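Two-arm table clearing: clear plate picked up by one arm, dropped by the other. Timing or perception?

Posted in Student Projects > Manipulation, June 2023

Muthoni Mwaipopo

I am working on a bimanual project for a senior design course. The assignment is to clear dishes from a tabletop into a tub with two arms mounted on a shared front rail. We train an imitation policy on teleoperated episodes. Inputs are one fixed overhead view, two wrist views and joint positions. Output is a chunk of joint targets for both arms.

Dataset so far is 879 episodes. Of these, 63 involve the clear glass plate. The rest are ceramic plates, bowls and mixed layouts. Ceramic plates with a printed rim go into the tub reliably. The clear plate does not. The usual failure is that both grippers approach from opposite sides, one closes early, the plate rotates, and the second gripper closes on the floor or on nothing.

Things already checked:

Joint offsets on both arms were rezeroed. No change.
Command latency between the arms is 4 ms at worst, measured on the bus.
Gripper closing force raised one step. The plate rotates faster, otherwise no change.
Trained to 200 epochs instead of our usual stopping point. Validation loss went down, success on the clear plate did not.

I attach one overhead view and one wrist view from the same setup. My teammate thinks this is a synchronization problem and wants to add a wait state between the arms. I think the policy does not know where the edge of the plate is. Which would you look at first, and is there a cheap test that separates the two? 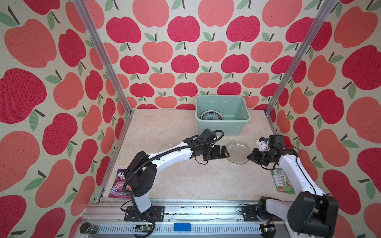
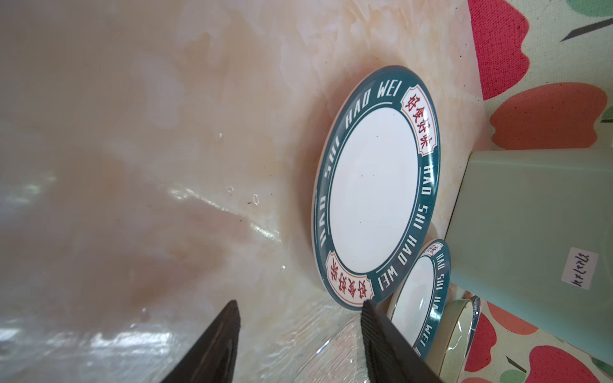

Overhead view first, wrist view second. The clear plate is between the grippers in the overhead view; the wrist view has the teal-rimmed plates.

Ulla Saarela

Perception, very likely. 4 ms is far below anything that matters at the speeds a course project runs at.

Look at your overhead view with the color removed. The floor shows straight through the clear plate, and the floor is pale with a swirled pattern of its own, so the edge has very little contrast. Compare the wrist view. The teal rim against the marbled surface is a strong boundary, and the lettering gives additional texture all the way around. The network has an easy cue for one type of plate and almost none for the other. With 63 episodes out of 879 it has little reason to learn the weak cue.

There is also a glare streak on the surface in your wrist view. A clear plate produces bright edges of the same kind. If the streak moves with the wrist camera, the policy can confuse the two.

A test that separates the hypotheses:

1. Put a ring of matte tape on the rim of the clear plate. Same plate, same weight, same friction where the fingers touch if you leave two gaps for them.
2. Run 20 trials from fixed start positions without retraining.
3. Remove the tape and repeat the same 20 positions.

If the taped plate succeeds much more often, timing is not the cause. If both fail the same way, replay a recorded successful episode open loop with the plate placed in its recorded position. Open loop replay takes vision out completely. If replay also rotates the plate, you have a contact or timing problem and your teammate has a point.

For the fix, I would do these in order. Move the light so that the streak leaves the working area, or diffuse it. Fix exposure and white balance on all cameras, if they are on auto. Then collect more clear plate episodes, with the position varied on purpose. On our Vunach arms we went to 1,520 episodes in total before transparent items stopped being the worst category, and most of the additions were transparent items. Oversampling the existing 63 helped us less than new data did.

One more point. A single plate of that size does not need two grippers. If the course rules allow it, demonstrate the clear plate as a one-arm pick on the rim and let the other arm stay back. Mixed demonstrations, where the operator sometimes uses one arm and sometimes two, are bad for this type of policy. Check whether your 63 are consistent.

belkadi_user

Get better grippers. We changed to the Wondamico soft fingers in our club and the slipping stopped. Also try slower.

Muthoni Mwaipopo

Thanks. Ran the tape test with 20 positions each. Taped: 16 good. Bare: 5 good. Open loop replay did not rotate the plate in any of the runs I tried.

I also went through the 63 episodes. 41 are two-arm and 22 are one-arm, depending on who was operating. Exposure was on auto for both wrist cameras and fixed for the overhead one. I will lock the wrist cameras, recollect the clear plate as one-arm only, and leave the wait state out.

To the soft finger suggestion: our course kit is the Kaltix one and finger changes need approval, so not before December.

Ulla Saarela

Keep the 41 in a separate folder and train once with and once without them. When you lock exposure, set it with the arm at the grasp pose, not at home. The brightness under the gripper is different.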